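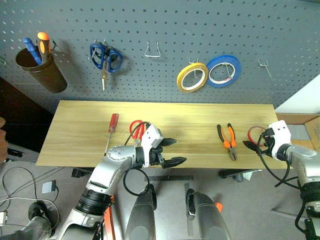

What is the best way to store shared hand tools in a small workshop? Hang them on a pegboard right behind the bench, with a set spot for every tool, and put the loose pointy ones in a cup.

That was my answer by the end of the project, anyway. When I started in September I was sure the answer would be drawers! My grandmother keeps everything in drawers and she can find a tiny screw in the dark. But she's the only one using them, and our workbench gets used by whoever walks in.

My project was called Put It Back, and my question was pretty simple: does the way you store tools change how many of them make it home after people are done? I had a budget of 50 dollars (I spent most of it on hooks, and more on that later) and I tested three setups, which were a drawer, an open bin, and the pegboard.

How I did it

I kept the tool list short so I could repeat it. Screwdrivers, scissors, pliers, tape, and that's it. People from my class got a little job to do, like fixing a loose hinge or wrapping a bundle of cardboard strips, and I told them to clean up however they normally would. I didn't say what I was checking until after. Then I wrote down what was still on the table and what was put away. Each setup got 17 tries.

The drawer did fine on looking neat, because you just shove stuff in and shut it. Finding things again was awful though. Two people opened it, poked around, and then asked me where the scissors were (they were under the tape). The bin was quick to fill and I kind of expected people to like it, but they dumped the whole thing out to get one screwdriver, and then the table was worse than before they started.

With the pegboard, people looked up, grabbed what they wanted, and mostly hung it back. An empty hook is a pretty good nag! If you're holding scissors and there's a bare hook in front of you, you sort of know what to do. Tape was the easiest of all. The yellow roll and the blue roll share one hook, and they went back nearly every time.

What went wrong

Screwdrivers. I hung a brown cup on the left side for them, and my first plan was to give each one its own hook, but they kept sliding out, so cup it is. Pliers were the other problem. The handles spread open and don't sit right on a straight hook, so people would try once and then leave them lying on the wood. I tried a U-shaped hook and it was better, not perfect.

I also bought way too many hooks. My teacher, Themba Mabuza, told me to lay the tools out flat first and plan the spacing on paper. I skipped that and then moved everything 4 times. Moving hooks is harder than it sounds when the board is already up, and my thumb was sore for days.

What I'd change

I want to try drawing outlines behind each tool so you can see exactly which one is missing. I also want to match handle colors to spots, like blue handles on one side and red ones on the other, and see if new people catch on without being told. And I'd test with people who haven't been in our shop before, since my classmates already half know where stuff goes and that probably helped the board look good.

The board is staying up for next term, and the drawer is full of my leftover hooks.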